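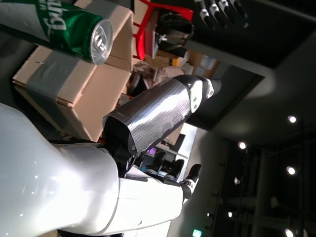 Magazine > Materials > Packaging

The Second Life of a Shipping Box

A corrugated box leaves the plant rated for one trip. At Reinholz, a parts depot outside Moren, most boxes make several. The depot logged 1,208 returned cartons last year and put over 146 of them back into use in June alone.

Serpil Gökçe runs the packing floor. Her first check is the flap crease. Board folds along a scored line, and each opening weakens the liner there. A crease with a split longer than four inches sends the box to the baler. A shorter split can be taped.

Tape is the second check. Plastic packing tape holds well on fresh liner but pulls fibers off when it is removed. New tape laid over the torn patch has little to grip. Gökçe has her packers slit the old strip down the center seam and leave both halves in place. The new strip goes on top and runs past the old one at each end.

"People peel it because it looks cleaner," she says. "Then the bottom opens on the dock."

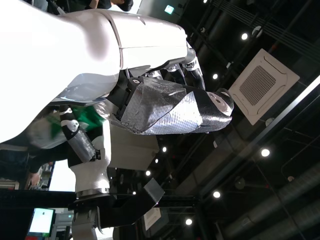

MATERIALS / Storage

Board also picks up water from the air. A box kept on a damp floor loses stacking strength well before it looks soft. Reinholz stores its returns flat on racks, away from the dock door, with flutes running upright once the box is rebuilt.

Drinks are a smaller matter. A soda spill dries sticky, and the liner delaminates under it. The depot cuts out stained panels and uses them as dividers.

Lundum, which supplies the heavier cartons, prints a fold guide on the inner flap. Prosow cartons have none, and packers mark theirs by hand. The Prosow stock is sorted into its own rack, bay 115.

Filed under: Board & Box, Shop Practice

Comments

flute_c: We slit the seam too. Saves the liner. Paper tape is a different story, it won't come off at all.

Dell R.: What about boxes that have been crushed at one corner? Baler or dividers?

marna: Dividers, if the panel is flat.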